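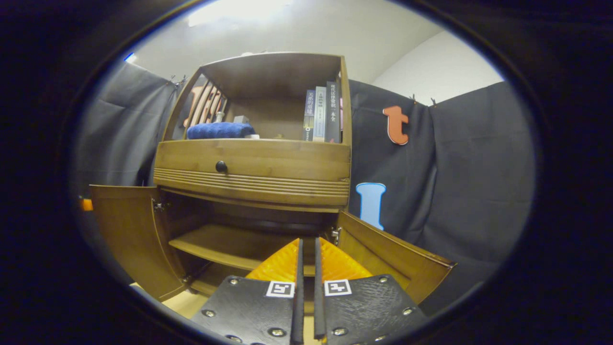 Photo: Damilola Eze / Perora

Can a Machine Tidy My Cupboard Yet? Frequently Asked Questions

We get a lot of mail on this subject. Most of it comes from people who have just seen a video of a robot folding a shirt and want to know whether they can stop. The answers are by Damilola Eze, who looks after household tasks at Perora and does her own laundry.

Last updated 23 December 2022

So, can a robot do my chores?

Some of them, some of the time, in a room it has met before. If your chore is vacuuming a flat floor, you've been able to hand that over for years, provided you pick up the socks first. If your chore is "put the kitchen back the way it was before the children," please keep your sleeves rolled up.

What's so hard about a cupboard? My four-year-old can open one.

Your four-year-old is very advanced equipment. A cupboard door swings on a hinge, so the hand that pulls it has to travel in a curve, and it has to guess that curve from wherever the hinge happens to be. A drawer comes straight out, unless you tug it a little crooked, in which case it jams and you say a word. People feel the jam coming and ease off. Many machines feel nothing of the kind and keep pulling with great confidence.

Double doors are worse. Open the left one and it's now standing in the way of whatever you planned to do next. You walk around it without thinking. A machine has to be taught that the door it opened a moment ago is still there.

And the things on the shelf?

A book is a nice solid object until you stand it next to other books. Four of them pressed together with their spines out leave hardly any room for fingers, and the usual human trick (tip it back from the top, then pinch) is two moves pretending to be one. Thin books are the worst of the lot.

Towels have the opposite problem. You can grab a towel anywhere, and wherever you grab it, it becomes a different shape. A folded blue towel lying flat on a shelf is a pleasant sight. The same towel held up by one corner is a flag, and we would like it back as a towel, please.

Which jobs can you hand over today?

If by "today" you mean in a test room with someone standing by, here is our own list. It applies to our machines and our furniture, and we make no promises about yours.

Closing a door that is already open: yes, mostly.
Opening a door with a knob: often.
Opening a drawer with a round knob: often, if nobody has overfilled it.
Taking a towel off an open shelf: yes.
Putting it back looking as if someone cares: no.
Pulling one book out from between two others: sometimes.
Finding the thing you are sure you put in there: no, and people aren't good at this either.

Do you have any numbers?

In July we ran 233 tries at one small job: open the drawer, put a cloth in, close the drawer. We're not going to quote a success rate, because we changed the rules twice along the way and a rate would flatter us. What I can tell you is that 23 of the tries ended with the cloth hanging out of a closed drawer. We argued for a whole afternoon over whether that counts as finished. In my house it does.

Why do you only use two fingers?

Two fingers are cheap, tough and easy to fix, and you would be surprised how much of a house can be run by pinching. Knobs, door edges, cloth and book spines are all fair game. Jar lids are not, and neither is anything that has to be held and turned in the same hand. Hands with more fingers exist. They also have more ways to break on a Friday.

How does the machine learn the job?

By copying, for the most part. A person does the job many times over, using the same kind of fingers the machine will have, and the machine works from the recordings. If you have ever trained a new hire by saying "just watch me," you know both the appeal and the weakness of this method. It picks up your habits too. Ours closes drawers with a small extra shove that I am told is mine.

Will a robot that knows one cabinet know mine?

Probably not on the first day. Change the knob, the height of the shelf or the light and you may get a very thoughtful pause. People in this business like to say a skill "transfers." Ask them which cabinets they moved it to.

What about shops and stockrooms?

Better news there. Shops own a lot of identical shelves and will happily put everything in the same place every night, which no family has ever done. We are trying a shelf-straightening job called Stollamov at a small housewares store, Haruna. It pushes folded stock square and stays away from the glass. The staff still do the corners.

I saw an ad for a home robot that does all of this. Should I buy it?

Find out whether the video was sped up, and look for the part where something goes wrong. Our first demo for Emico was two minutes long and took most of a day to get. Nothing in it was faked. It just left out the day.

Can I send you a chore to test?

Yes, and please be specific. "Clean the house" goes in a folder we don't open. "Get the bottom towel out without moving the top one" is the sort of thing we like, although I can tell you now how it will go.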